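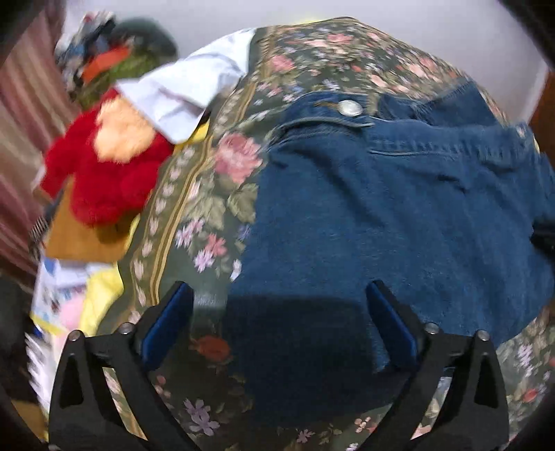
Denim jacket on a floral bedspread.

Renon garment reuse program: progress to the end of March

Collection continued at both sites through the quarter. The Tulomico depot accepted 453 items of denim against a target for the full grant year of 2,000. Intake is behind schedule. The shortfall comes from the late signing of the Skument lease – the second depot opened 9 weeks after the planned date.

Sorting follows the three grades agreed in the grant letter: resale, repair and fiber recovery. Grade definitions were revised once. Items with a missing button now go to repair, and items with fabric loss at the seat or knee go straight to fiber recovery. 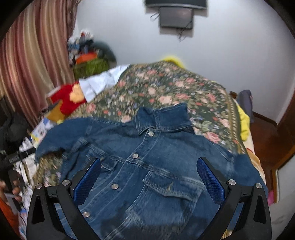
Repair capacity remains the main constraint. One industrial machine is in service at Tulomico and a second is on order from Begum, with delivery expected in May. Until then, bar tacks and hem work are batched on Monday to limit thread changes. Spending on parts is within budget; spending on transport is 8 percent over, and a shared van route is being priced.

The draft of this report was circulated to the depots before submission.
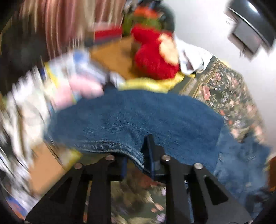
Wouter Baert replied that the transport overrun should be charged to the Skument start-up line, and that the repair grade needs a time limit per item before the second machine arrives. Both points are accepted. A limit will be proposed with the next claim, along with revised monthly intake targets for each depot.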